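Zigzag

A zigzag is a line or shape that changes direction sharply at regular intervals, usually without getting anywhere very fast.
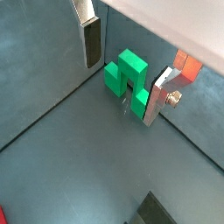
The word came into English from French, which may have had it from German, and neither language has shown much interest in claiming the credit. It can serve as a noun, a verb, an adjective or an adverb, a workload few words of six letters are asked to carry.

Uses

In sewing, a zigzag stitch is used on stretchy fabrics and on raw edges that would otherwise fray. Most home machines offer one, and many owners find it by accident.

Mountain roads and footpaths zigzag to make a steep slope bearable. The old mule path above Girkari climbs its hillside in 22 turns, and walkers who cut the corners are responsible for most of the erosion and nearly all of the twisted ankles. The road at Sasham has only 8, but they are signposted individually, with numbers, in case a driver should lose heart.

Railroads have used the same idea, with trains reversing at the end of each leg. It is cheap to build and slow to ride.

Decoration

Zigzag bands are among the oldest known ornaments and appear on pottery in many parts of the world. They are easy to scratch into wet clay, though scholars tend to prefer explanations involving water, lightning or snakes.

See also

Chevron
Hairpin turn
Sawtooth wave
Switchback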